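Chapter 7
Testing Manipulation Policies in Rebuilt Scenes

What this chapter covers
Why real-world trials are expensive
Building a simulated copy of a work area
Placing objects and the arm in the copy
Comparing simulated and real success rates
Common sources of error

Chapter 6 ended with a policy that had been trained and was ready to be tested. On a real arm, testing is slow. Every trial needs someone to put the objects back in their starting positions, start the policy, watch it, and write down the result. A lab that wants to compare 16 versions of a policy, with 30 trials for each version, has 480 trials to run. Over that many trials the lighting changes, objects get worn, and the person doing the resets becomes less careful. The last version tested may not have faced the same task as the first.

One answer is to run part of the testing in simulation. Older simulators were built by hand from simple shapes, and policies that depend on camera input often did badly in them for reasons unrelated to the task. The method in this chapter starts from a scan of a real place. The scan is turned into a textured surface, a model of the arm is added at a measured position, and the objects to be moved are added as separate bodies with their own mass and friction. We call the result a rebuilt scene.

Throughout the chapter we use a set of rebuilt scenes called Ploltano. Most of them are tabletops, but the set also includes furniture, where the support surface is soft in real life and has to be treated as rigid in the simulator. The sofa scene is one of these. The arm stands on a mat on a table beside the seat, and a plush toy sits on the cushion. 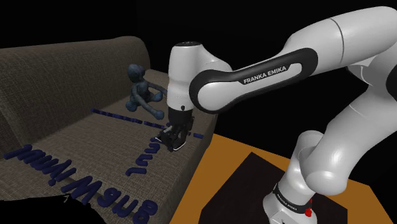
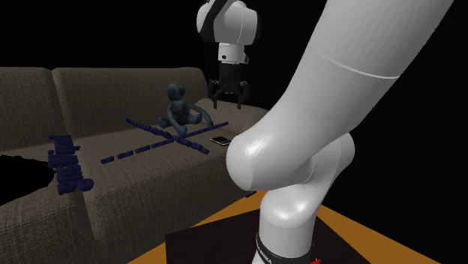

A scan only covers what the scanning camera saw. Where coverage stops, the surface stops too, and the renderer fills the rest with a plain background color. This matters less than students often expect, provided that the missing parts are outside the view of the policy's own cameras. Before using any rebuilt scene, render it from each policy camera and check for holes. A view from some other angle will not tell you what the policy receives.

Anything present during the scan becomes part of the surface, including objects that you meant to move. These must be cut out of the scan and replaced with separate bodies, or the gripper will close on something that cannot be lifted. Markers and written labels raise a related problem. If they appear in the simulated camera images but were absent from the training images, the policy may respond to them. Keep them on a layer that the policy cameras do not render.

7.1 What counts as agreement

Suppose we have two policies, Ina and Tonex, and we test both on the real arm and in a rebuilt scene. There are 2 questions we might ask. The first is whether the simulated success rate of each policy equals its real success rate. The second is whether the simulator puts the policies in the same order as the real tests do. The second is easier to satisfy, and for choosing between policies it is usually enough.

With only two policies, however, a correct order could be luck. A useful comparison needs more policies, and they should differ in quality. If all of them succeed nearly every time, the order among them is mostly noise – and so is any correlation computed from it.

Section 7.2 describes how to measure the position of the arm base relative to the scan. Section 7.3 covers contact settings, using the Conceição gripper model from Chapter 3. Readers who have not worked through that model should do so first, as the friction values are given in its notation. Section 7.4 returns to Ina and Tonex and works through a full comparison over 3 scenes, including one in which the simulator gets the order wrong.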